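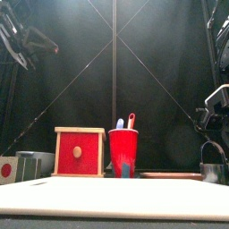
Red cup and small wooden box with a round knob, on a white tabletop.

Visit to the Restomier housewares centre, March 22, 2018

Our group went out to Restomier by chartered bus, leaving the library parking lot at 8:15 and arriving a little before ten. The centre sits behind the old dairy on the river side of the highway and is easy to miss from the road. Parking is free, but the lot is gravel and was soft after the thaw.

Felicidad Magbanua met us at the front desk and took us through the building herself. She has run the tours since the centre opened to groups in December. There is a coat rack inside the door and everyone is asked to change into flat, closed shoes. I had brought boots and was fine. Two people had to borrow overshoes.

The tour starts in the moulding hall, where Gellelari makes cups, tumblers and food tubs. We stood behind a yellow line and watched one press at work. It closes, waits 18 seconds, opens and drops its parts onto a belt. The hall is loud and the ear plugs they hand out are worth using. Colour goes in as small pellets mixed with the clear ones. When they switch from a dark colour to a light one, the first parts come out streaky and go back to the grinder. Felicidad passed a tray of these around and most of us thought they looked better than the finished ones.

Indau has the next bay, with the woodworking. It is a much smaller operation, with five people on the floor the morning we were there. They make drawers, boxes and knobs, mostly from birch and maple brought in from the Sarmiento yard up the valley. The knobs are turned on an automatic lathe that was bought second-hand and rebuilt on site. A full shift produces 400 of them. They are sanded in a drum and then sorted by hand for cracks and dark grain. The rejects are sold by the bag at the front desk, and I bought one for the kitchen cupboards at home.

Lunch was in the staff cafeteria, soup and a bun for $9. The soup was pea and it was good. Bring cash, as the debit machine was down.

In the afternoon we saw the storeroom, where one sample of every product is kept. The catalogue lists 717 items going back to the first owners, of which 156 are still made. The older shelves were the part I liked best. There are nesting bowls, a bread box in a green I remember from my grandmother's house, and several versions of the same measuring jug with the handle moved a bit each time. Labels are handwritten and some have faded. Somebody asked about a guidebook and was told one is being worked on.

We finished in the shop at 2:30. Prices are lower than in town for seconds and much the same for everything else. The bus left at three.

Washrooms are by the front desk and off the cafeteria. There is a short flight of steps between the two production bays, with a ramp around the outside of the building. Groups need to book two weeks ahead by phone.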